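Didier Lecomte makes letter trays. Wooden ones, for kids learning to spell. Sells them as Letia, 700 sets so far – "mostly to schools, a few grandmothers".

We talked over the phone, he was packing orders.
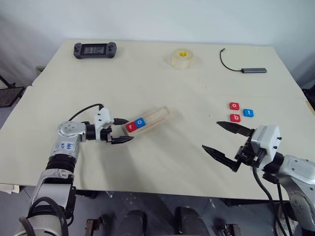
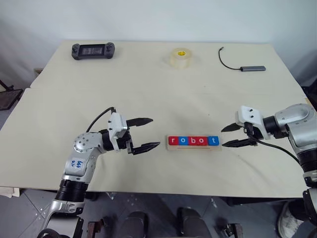
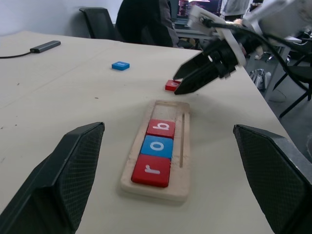
Letter blocks and the wooden tray.

"Lowercase only," he says. "Capitals come later, teachers kept telling me that." Raised edges so the blocks dont slide off. Next batch is due in April, 100 trays – after that he wants longer words. "Nine letters, maybe. My table is to small for it."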